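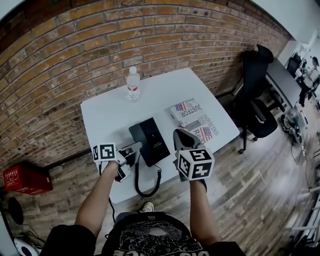
Why does the disk still show almost full after I ran the cleanup tool on it?
Most of the time the space is being held by something the cleaner doesn't look at, like old system snapshots, a mail archive, or a program that still has the deleted files open. Restart first, then check the snapshots.

OK, so that's the short version for people who landed here from a search. The long version is my ticket, which I've been keeping as a running log while I worked through it (sorry, I ramble when I troubleshoot).

Ticket: Ziltden Cleaner says it's done, free space doesn't change
Opened by: Saturnino Barroso
Product: Ziltden Cleaner, desktop version
Status: Solved, with one thing still open

What I was doing

I look after a small mail server in our Toledo office. We moved everybody's mail over to Dostura in November, and the old machine was supposed to be emptied out before we passed it along. I had 200 GB of leftover mail folders on it, so I pointed Ziltden at the main folder, ticked "overwrite free space when finished," and went home.

Next morning it had a big green check mark and a report that said 1,271 files removed. Great! Except the free space number was exactly what it had been the night before.

First try

I restarted. Nothing. I emptied the trash for every account on the machine, including two old admin logins I'd forgotten existed, and got back maybe enough room for a few vacation photos. Then I ran Ziltden again and it finished in no time, since as far as it was concerned there was nothing left to do.

Second try

Support asked me to send the log, so I did. It was more than 3,000 lines long and most of them said "skipped – in use." I wish the green check mark had mentioned that part. The old mail service was set to start with the machine, so every restart brought it right back up and it grabbed its files again.
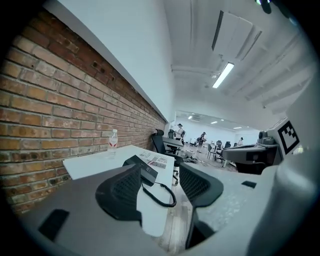
Third try – this is the one that worked

I stopped the mail service, set it to manual start, restarted, and made sure it stayed off before I touched anything. Then I ran the cleaner again with the same settings. It took most of the afternoon, and this time the skipped list was seven lines long, all of them small system files that I was happy to leave alone.

Free space went up, but only by half of what I expected. That's where the snapshots come in. The machine had been quietly keeping restore points the whole time, and the cleaner doesn't go anywhere near those. I deleted them by hand from the system settings (check that you have a good backup first, please, I checked mine twice) and there was my missing space.

One more thing on wiping. Removing a file and overwriting it are two separate jobs in this program, and the overwrite only covers space the system already thinks of as free. So if you delete your snapshots after the overwrite, like I did, you need to run the overwrite one more time. 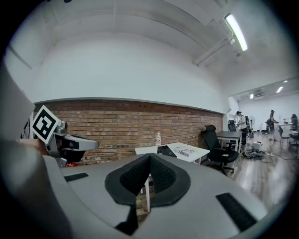

I let that second overwrite go all night and it was finished when I came in at 8. I also ran Numska, the little file recovery program, against the drive to see what it could dig up, and it came back with a handful of names and no contents I could open. Good enough for me.

Still open: the report screen. I'd like the skipped files to show up next to the removed ones, because right now you have to go hunting in the log. Support says they've passed it on to the developers. I'll leave the ticket open until I hear something, and if anybody else has this with a different mail program, add your log below and mention which service was holding the files.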